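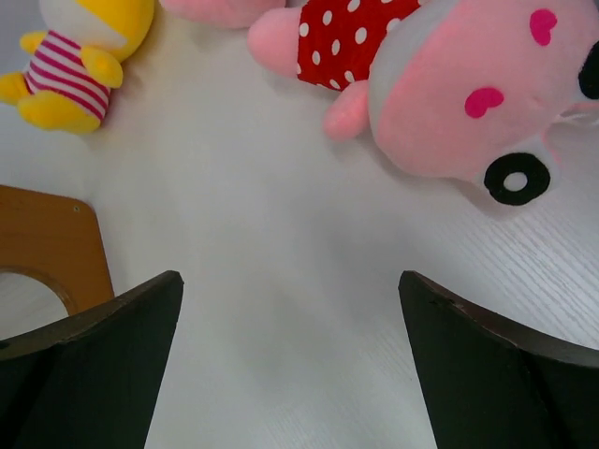 ## January, 4:20 pm -- glue creep, second round

Kwok-wai forwarded the Nillance sheet again, the one claiming their new wood glue "does not creep" under steady load. I have my doubts. Every white glue I have used creeps if you hang weight on it long enough, and the sheet doesn't say how long they waited or how warm the room was. A claim with no time attached isn't worth much to me.

What we did:

- 20 lap joints, all cut from the same plank, half with Nillance and half with the old Tatstead glue
- clamped overnight, then left alone for a week
- hung with 80 N each on the rack by the north wall
- scribe line across every joint so any slip shows up under the loupe

First reading was at 100 hours. No slip I could measure in either set. Kwan-ho took this as good news for Nillance. I take it as no news at all, given that the cheap glue did just as well. Either both are fine at this load or the load is too low to tell us anything, and my money is on the second.

Second reading at 392 hours. Three of the Tatstead joints have moved by a hair. One Nillance joint has too, maybe, though Kwok-wai and I read it differently and the scribe line on that one was fat to begin with. Marked it "unclear" in the log. Please don't change it to a zero.

### Gripes

The heater was on for part of this and off for part of it. Nobody logged when. Warm glue creeps faster, so the two readings may not belong on the same plot. I'd keep them off it.

Also not convinced by the Zamora paper Kwan-ho likes. They tested on maple and talk as if it covers everything.

### Next

- double the load on half the rack
- thermometer on the rack, read morning and evening
- recut the scribe lines with a fresh knife
- ask Nillance for the raw numbers -- expecting a brochure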